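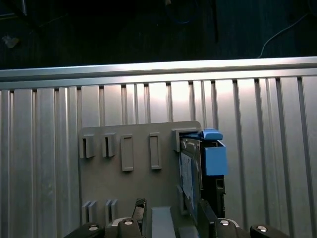
A grey plastic plate against slotted aluminium.

There are 59 of us in the group chat, and on finale night not one person went to bed on time. If you haven't caught up with Love at Arkel yet, clear your weekend, because this has been the best series of a dating show I've watched in years!

For anyone coming in fresh, 21 singles move into a draughty old lakeside hotel and aren't allowed to see each other for the first week. They write letters. Real ones, with pens, pushed under bedroom doors at midnight. I rolled my eyes at that in episode one and by episode three I was crying into my toast over a postscript.
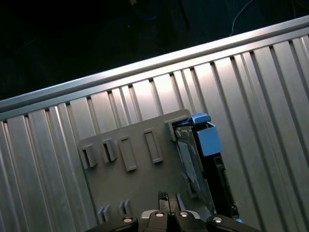
Light on the ribbed metal.

The makers, Indero, have been brave with the editing too. Scenes are left to run – there's a four-minute silence over breakfast in episode six that I'd put up against any drama on telly. And when the couples finally meet on the staircase, there's no music at all, only shoes on stone and somebody's nervous laugh.

Then came the ferry. I won't spoil who was on it (my sister still isn't speaking to me after I let slip the business with the raincoat), but I yelled so loudly that next door knocked. Half the chat wants the baker to have stayed on the jetty. The other half is wrong.
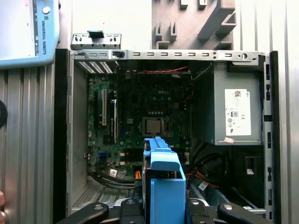 The open Dell tower, with a blue drive carrier.

All 8 episodes are on Imetano now, and the reunion follows in May, filmed back at the hotel with the letters read aloud. I've already got the crisps in. My money is on at least one couple being engaged by then, and on the raincoat turning up again.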